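The Rack from Vachon

When Karine Gauthier took the room above the Larklow bakery, the landlord gave her one key and a long list of things that were forbidden. No nails in the wall. No candles. No washing of plates after ten in the evening, because the pipe went through his bedroom.

She had few things to wash. In February she bought a black rack in the Vachon shop, at half price, and carried it home under her coat. It was too large for one person. The woman at the till said that people grow into their kitchen things, as children grow into shoes, and Karine thought about this sentence all the way up the stairs.

Before her, the room had belonged to Vilhjálmur Briem, who repaired clocks. He had left nothing behind except a small square of tan color on the pale surface, a little crooked. On the first evening she tried to lift one corner with her fingernail. Then she stopped and put the rack at the side, where it would not cover the square.
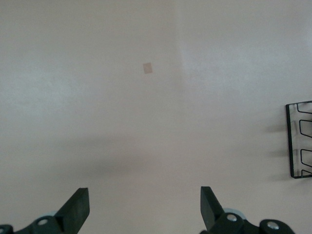
The rack and Mr. Briem's square.

In the afternoons the light came in and the rack threw its shadow, soft and gray, like the fingers of somebody resting. Karine drank her tea and looked at it. She began to believe that the square marked a place. Perhaps a clock had stood there, and he had needed to put it back each time in exactly the same position.

She wrote to him. The landlord had an address in Harivar, and the letter took a long time, or the answer did. It was a postcard with a harbor on it.

"Dear Miss Gauthier," he wrote, "it was for my cup. My wife put it there the year we moved in, so that I would not set my tea among the springs. I never obeyed. Please take it away if it disturbs you."

She read the card two times, standing. The bakery had started its ovens and the floor was becoming warm - she could feel it through her socks.

Then she made tea, carried the cup across the room, and set it down on the square. It covered it completely. She moved the cup a little to the left, until one tan corner was showing, and sat down to answer him.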